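Spent most of December comparing two controllers for the same simulated arm, the stock one and the Fortin one. Posting my notes in one place, as a few people asked which I kept.

Setup first. Same arm, same two-finger gripper, same kitchen scene, nothing changed between runs except the controller. The task is to pick one item off the table and put it down somewhere else on it. 1321 episodes on the stock controller, 1889 on Fortin. Uneven because I left Fortin running overnight and didn't stop it.

The stock controller is quick and a bit rough. It comes down fast, overshoots by a small amount and then corrects. With a cup you'd never notice. With anything round on a plate it nudges the thing before the fingers close, and then it's closing on the wrong spot.

Fortin plans the last part of the move separately, so it slows down near the table. Episodes are longer. I had 169 time out before I raised the limit, and I've left those out of the comparison as they say more about my limit than about the controller.

Gripper: I tried the Idach fingers and the Kumis ones. Kumis are wider and better on the cucumber. Idach are narrower and get in beside a plate rim without touching it. I went with Idach for everything after the first week. If you only handle boxes, get the wide ones.

Cameras took more time than the controllers did. I started with one fixed view and the success check kept being wrong when the arm was in the way. Now I log more than one view and compare them at the same timestep - slower to write to disk, but far fewer false passes.

Pear on a plate, octagonal table: 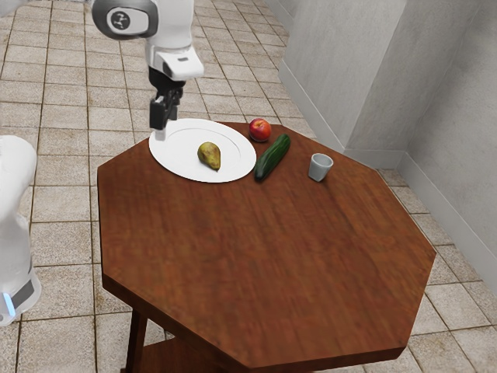
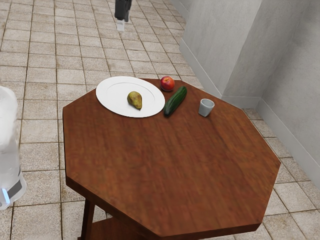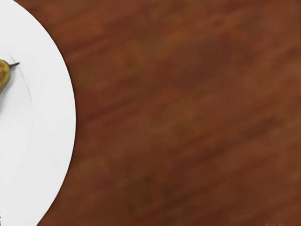
Camera settings next. I cut the logging rate to 10 frames a second and lost nothing I cared about. Going lower than that, I missed the moment of contact, and that's the part I look at most.

One problem I haven't fixed. Fortin resets its joint targets at the start of every episode and the stock controller doesn't, so the first second of each log isn't comparable. I trim it from both. If you know a cleaner way, please tell me.

Keeping Fortin for fruit and the stock one for cups and boxes. The config files will go up under Osgate once I've taken my own paths out of them. Probably next month.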